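Pelldale Swap Day – planning meeting, minutes

Started 7.30 pm at Noemi Dal Bello's. Noemi in the chair, Fedoruk taking notes. Apologies from Funo.

1. Last minutes. Taken as read.

2. Hall. Booked for December, 16 tables. Hire is $300, half paid. Key pickup from the Botbridge office, closes at 4 so don't leave it.

3. Accessories stall. Long discussion. Last year everything went in one tub and chains got knotted round the hair clips. Agreed to sort by type this time – shallow open boxes, hair things and beads in together if the colours match, no lids. Noemi has started on the black pieces at home, on the spare bed.

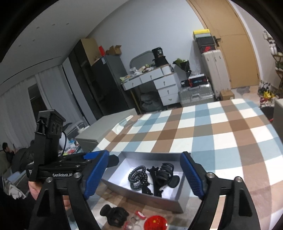

Claw clips to be checked for weak springs before they go out. Anything cracked goes in the bin, not the 2 dollar tray. Odd small bits to be sorted last, some may do for the kids' table. Fedoruk to ask re more shallow boxes, shoe box lids would do at a pinch.

Bead bracelets – sell as sets or singly? No agreement. Sets for the morning, split after lunch if they havent moved.

4. Pricing. Coloured dots again. Need around 30 sheets, Funo may have some left over. Noemi to check.

5. Mirrors. Have one, want another. Must be a standing one, the hand mirror walked off last time.

6. Other business. Tea urn still leaking. Clothes racks – defered to next meeting.

Closed 8.50. Next meeting same place, bring boxes.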